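Home News Residents Recycling Archive Contact

Food scraps collection moves to every building from July
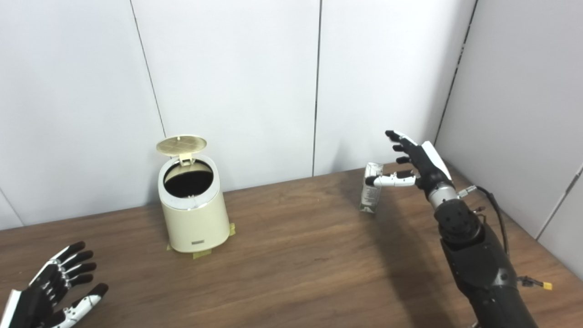 Lesia Stasiv wrote in after the last issue to ask why the food scraps trial at Lakberg had run in only two buildings, and whether the rest of us would have to wait another year. She has been carrying her peelings across the courtyard to the Suvarna building since the fall and would like to stop. Her letter was one of several on the subject, so most of this item is given over to it.

The wait is over in July. All four buildings will have a food scraps cart in the bin room, next to the paper and glass. The trial covered Suvarna and Jevel, 225 households between them. The full service will take in 242 more in the two north buildings. Grundier, the hauler that has handled the trial, will do the pickups under a new two-year agreement.

The trial was kept small on purpose. The management office wanted to know how heavy the carts would get and how often they would need to be swapped. Over the trial period Grundier took away 1,449 pounds of scraps. Pickups started out every other week and went to weekly after complaints about the smell in the Jevel bin room. They will be weekly in all four buildings from the first day.

What goes in: fruit and vegetable scraps, bread, rice, pasta, eggshells, coffee grounds with paper filters, tea leaves, meat and fish including bones, cheese, and anything left on the plate. Paper towels are fine if they have only been used on food.

What stays out: plastic bags of any kind, including the ones sold as compostable. Grundier's plant takes them out by hand and charges for the time. Tea bags are also out for now, as many have plastic in the mesh. Cut flowers are fine but potted plants with soil are not. Cooking oil goes in the drum by the loading door, in a closed bottle.

Annapurna Nair asked whether scraps can be wrapped in newspaper. They can, and it helps keep the carts clean. One or two sheets are enough. Glossy inserts should go in with the paper recycling.

The cart lids will have a latch that opens with the same fob as the bin room door. Residents who have lost a fob can get a replacement at the office for 16 dollars. The fobs for the north buildings were changed last year and do not need to be swapped again. Some of the older Jevel fobs do not work with the new latches. The office will test yours at the counter if you bring it by.

There is no rule about what you use in your own kitchen. A lidded container is easiest to live with, and a small one gets emptied more often. Several people in Suvarna keep theirs in the freezer, mostly for fish and chicken. Rinsing the container with a little vinegar each time takes care of most smells. If fruit flies become a problem, empty it every evening for a week and keep fruit in the refrigerator during that time.

Regular trash pickup will stay at twice a week through the summer. After that it may drop to once a week in Suvarna and Jevel, where the trash carts have been going out partly empty. No decision has been made, and notice will be posted in the elevators first. Vandana Awasthi has asked that the early morning pickup be moved later if the schedule changes. The request has been passed to Grundier.

The monthly fee does not change this year. The cost of the new carts comes out of the building supplies budget. Next year's fee will depend on how much weight moves from the trash to the scraps cart, and the figures will be in the annual statement.

A printed sheet with the list of what goes in and what stays out will be delivered to every mailbox before the start date. It will be in English, Spanish and Ukrainian. Extra copies will be at the office, along with a large-print version.

Questions about the service can be left at the office or in the newsletter box by the Jevel mailroom. Please put your building on the note, as the pickup times differ.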